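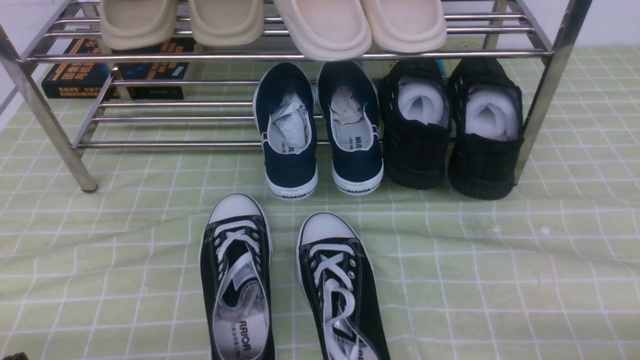

Gripper trial: Kondel v Turcotte

Quick one from the Cirkance bench — two grippers on test for the shoe rack job, same arm, same Flovano controller. Canvas pairs go fine with either. Knit ones are harder, the uppers give and the fingers slide off. Kondel has the softer close so we're leaning that way.

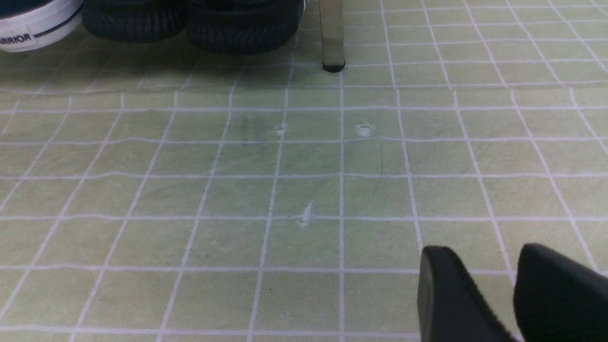
Turcotte is quicker to open but needs more room between shoes, and teh wrist view loses the heel when it gets close. Limit is 300 picks each for now. Full numbers in the next issue, if the logs behave. Grip pad suggestions welcome, send them over.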